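Packing and Storage, handout 4: boxes, lids and what goes in them

Right, this is the write-up I promised, and I've put in the bits I skipped when we ran out of time (sorry to everyone who missed the bus to Hadelton).

We'd got as far as the plain open box. I like starting with it because everybody thinks they already know how to pack one, and then we all sit there with biscuits on their side and a tin that won't stay put! The exercise was the usual one: a small mix of groceries, one wooden box, and you decide what goes in first and which way up. Heavy things low, flat things against a wall, anything that rolls wedged by something that doesn't. If you only write down one line from this handout, have that one.

Before you put anything in, lay it all out on the table round the box. I know it feels slow. But you want to see your shapes together, and a drinks can lying on its side next to a carton tells you far more about the gaps you'll be left with than any drawing I can do on the whiteboard (you've seen my drawings). 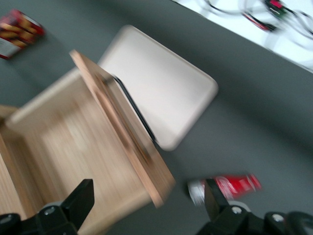
Araceli Figueroa reckons the can should always go in standing up, even when the box is shallow and the top pokes out over the rim, because a can on its side takes up a whole corner and you never get that corner back.

I half agree. Standing is fine if the box is going straight onto a shelf. If it's travelling, say in the back of the van to Dellden, I'd still lay it down along the longest wall and tuck the carton in tight beside it. Try both and write down which one rattles.

A word on pale wood while I'm at it. It's lovely to work with and it shows everything, so wipe your hands first and don't drag tins across the bottom. Eusebio Garrido asked whether we ought to line the boxes. You can, a sheet of brown paper will do, but cut it to fit properly or it rucks up in the corners and your biscuits end up sitting on a slope.

Card packets next. They look solid and they aren't! A thin packet will hold its shape with something leaning on it, but put a full can on top and the corners go. Packets in last, or up on end at the side.

For next time: read the chapter on crates in Tierney (the library copy is on shelf 63, and please put it back), and bring a box of your own, any size. Begoña has the spare key if you want the room before 14.00.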